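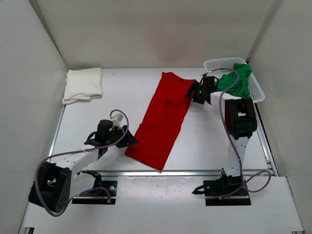
Red shirt turned everything pink, can I save the load?

Corina Schwaiger
27th March
I washed a new red shirt with my work shirts at 165 minutes on the cotton program, and six of them came out pink. Nothing has been in the dryer yet. The label on the red one says wash separately, which I missed. Is there any point in trying bleach?

Glenys Waaka
Don't dry them. Soak the whites overnight in cool water with oxygen bleach, then wash again without the red one. Check the labels first, no bleach on wool or silk. It may take two soaks.

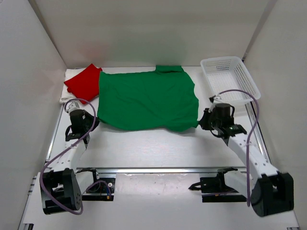

Ruddock22
Same thing with a green T-shirt last April. I just kept washing mine and it faded in the end. Vinegar did nothing for me. Color catcher sheets are OK I guess.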